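生活と材料 第2回 配布資料
「触りごこちはどこから来るのか」

前回はたくさんの感想をありがとうございました。全部読ませていただきました。「家に帰ってから台所のものをかたっぱしから触ってみました」と書いてくださった方が何人もいらして、こちらまでうれしくなってしまいました。今日はその続きで、ものの表面のお話です。のんびり進めますので、途中でお茶を飲みながらでもかまいませんよ。

さて、表面には大きく分けて、つやのある仕上げと、つやを消した仕上げがあります。つやというのは、光が同じ向きにそろって返ってくるときに見えるもので、表面に細かな凹凸があると光があちこちへ散って、落ち着いた見え方になります。すりガラスや素焼きの鉢を思い浮かべていただくと、わかりやすいでしょうか。私は昔からこの素焼きの手ざわりが大好きで、話し出すと長くなるのですが、今日はぐっとこらえます。 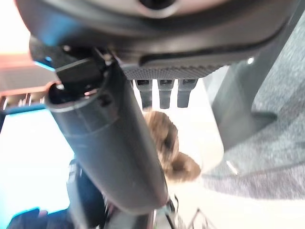 滑り止めの模様について、少し詳しく見ていきましょう。工具の柄やびんのふたなどに刻まれている細かな網目や筋は、ローレットと呼ばれます。もともとは金属に型を押しつけて付けるものですが、樹脂の部品でも、金型のほうに模様を彫っておけば同じような表面になります。写真の濃い灰色の部品にも、四角い面に細かな網目が入っていて、まわりのなめらかなつや消しの面とはずいぶん表情が違いますね。色が似ていても、凹凸が変わるだけで別の素材のように見えてくるのが、この分野の面白いところだと思います。

ところで、模様は細かければ細かいほど滑りにくいかというと、そう簡単な話でもありません。指先の皮膚はやわらかいので、溝の幅や深さによって食い込み方が変わりますし、手がぬれていれば、水の逃げ道があるかどうかも効いてきます。それから、細かい溝には汚れもたまります(わが家の古い缶切りがまさにそうで、歯ブラシが手放せません)。掃除のしやすさと滑りにくさ、どちらをどれだけ取るかは、使う場所しだいということになります。

次回までの宿題
身のまわりから、手ざわりの違う面が隣り合っている品物を2つ選んで、境目がどこにあるか、簡単な絵に描いてきてください。絵の上手下手はまったく気にしません。鉛筆の濃淡だけで十分伝わります。参考書は23ページの図を先に眺めておいていただけると、次回の話がぐっと入りやすくなるはずです。74ページからの表は11月の回で使いますので、今はまだ飛ばしてくださって大丈夫です。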